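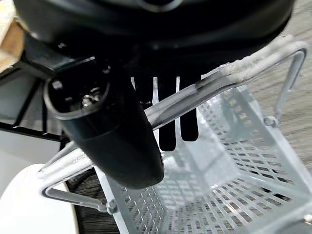 Si le planificateur ignore l'anse, il faudra bien que quelqu'un s'en souvienne à sa place, nous a écrit Sorcha Brennan en marge de notre rapport intermédiaire de janvier. Elle avait raison, ce qui nous a coûté la moitié du semestre. Nous reprenons donc sa remarque en tête de ce rapport final, à titre de pénitence.

Projet Otimen : faire les courses à deux bras
Rapport de projet étudiant, parcours logiciel pour la robotique
Rendu le 25 juin 2021

1. Sujet

Le sujet tenait en une phrase : un robot à deux bras doit tenir un panier d'une main et prendre des légumes de l'autre. On nous a fourni la plateforme, le module de perception Valdovinos et une documentation dont plusieurs pages renvoient les unes aux autres avec une belle constance. Le planificateur, la séquence des tâches et l'outillage de journalisation étaient à notre charge. Nous avons appelé l'ensemble Otimen, nom adopté un soir de fatigue et jamais remis en cause, faute de temps.

2. Architecture

Le logiciel est découpé en deux processus. Le premier tient à jour la description de la scène : contenu des bacs, position estimée du panier, état des pinces. Le second reçoit une liste de courses et produit des trajectoires pour les deux bras. Ils communiquent par messages horodatés, décision prise après une première version où ils partageaient une mémoire et, à l'occasion, des opinions contradictoires sur l'emplacement du panier.

La liste de courses est un simple fichier texte. Chaque ligne donne un article, un bac et une stratégie de prise. Nous avions prévu une interface graphique ; elle existe sous la forme d'un bouton « Démarrer » qui ne démarre rien.

3. Perception

Valdovinos renvoie pour chaque légume un contour, une classe et un score de confiance. Sur les tomates et les carottes, les contours sont propres et il n'y a pas grand-chose à raconter. Les margoses posent un autre problème : même couleur, même orientation, léger chevauchement. Le module y voyait volontiers un seul légume de grande ambition. Nous avons ajouté une étape de séparation fondée sur la profondeur, puis relevé le seuil de fusion des contours. Les choux chinois, eux, ont des feuilles ondulées dont le bord change selon l'angle de vue ; nous visons désormais le centre de masse estimé du chou et laissons les feuilles à leur destin.
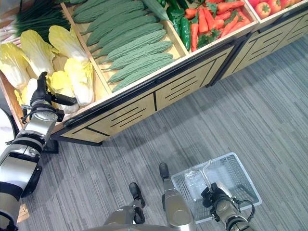

Figure 2. Pince gauche dans le bac des choux, panier vide tenu par le bras droit.

Les légumes sont artificiels. Ils ne s'abîment pas, ce qui a beaucoup fait pour la sérénité du groupe, mais tout réglage de force établi sur eux serait à refaire avec des vrais.

4. Planification

Dans la version de janvier, le panier était une boîte. Une boîte est convexe, docile, et n'a pas d'anse. Le planificateur trouvait donc d'excellents chemins à travers le fil métallique, et le simulateur les validait sans broncher puisqu'il utilisait la même boîte.

La version finale représente l'anse par une chaîne de 16 capsules, dont la pose est recalculée à partir de celle du poignet droit. Nous faisons l'hypothèse que l'anse ne glisse pas dans la pince. Cette hypothèse est fausse. Nous la corrigeons au moyen de la caméra de poignet, dont l'image sert à réestimer l'angle de l'anse avant chaque dépôt. Le recalage échoue quand le fil se confond avec la grille claire du panier ; dans ce cas, le bras gauche attend et une nouvelle image est demandée.

Sur la série d'évaluation, 51 cycles ont été lancés et 35 menés à terme sans intervention. La plupart des arrêts viennent du recalage. Les autres viennent de nous, et le journal les classe sobrement sous « erreur opérateur ».

5. Outillage

C'est la partie dont personne ne voulait en début de projet et dont nous sommes le plus contents. L'outil Plidstead rejoue un essai à partir des journaux, en alignant les images de poignet, les positions articulaires et les décisions du planificateur. Il affiche aussi la dernière image reçue avant un arrêt.

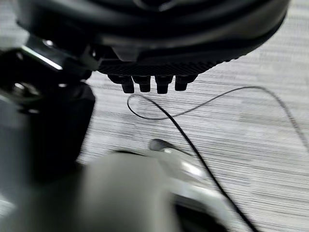
Figure 3. Vue rapprochée d'une caméra de poignet, avec deux câbles noirs sur un fond gris clair strié.

Les câbles nous ont occupés plus que prévu. Fins et sombres, ils passent sous la résolution de notre carte de profondeur et n'existent donc pas pour le planificateur. Un filtre de lignes sur l'image couleur les retrouve assez bien sur un fond clair. Sur un fond strié, il retrouve aussi les stries. La version livrée exige une longueur minimale et une courbure continue, et le filtre reste désactivé par défaut.

6. Reste à faire

Intégrer le glissement de l'anse au modèle au lieu de le constater après coup. Remplacer les seuils écrits en dur, en particulier celui du fichier mutthorpe.cfg, que plus aucun d'entre nous ne sait justifier et dont toute modification fait échouer les tests. Brancher le bouton.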